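Unit 3: Packing the sports bag

The Plaltden handout claims a good tote "packs itself." I doubt it. An open canvas bag swallows the small things first, and then the paddle has nowhere to go. Before you trust any system, lay out what is still outside the bag and look at its shape.

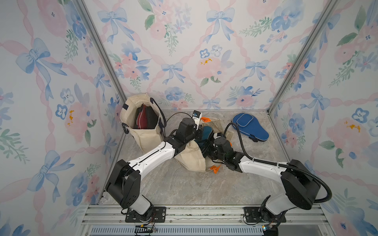
Exercise for August

Pack a tote twice – once with the flat paddle case first, once with it last. Note which order lets you reach a soft cloth bag without unpacking. Tronberg says flat first. Check it yourself.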